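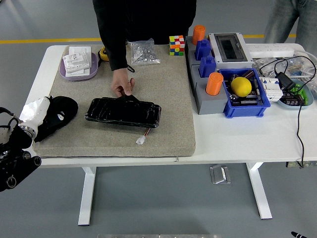

Indrek Mets
Day 5 of sorting the electrics table. The lemon has been filed with the capacitors.

Indrek Mets
Screws and nuts get their own bag. Switch plates and sockets get the lavender tray. The cables have asked to stay together.

Indrek Mets
I own up to 13 tape measures. One is on the mat. The rest are in Stollholm, I assume, measuring each other.

Indrek Mets
Rubik's cube stays until April. It's load-bearing, emotionally.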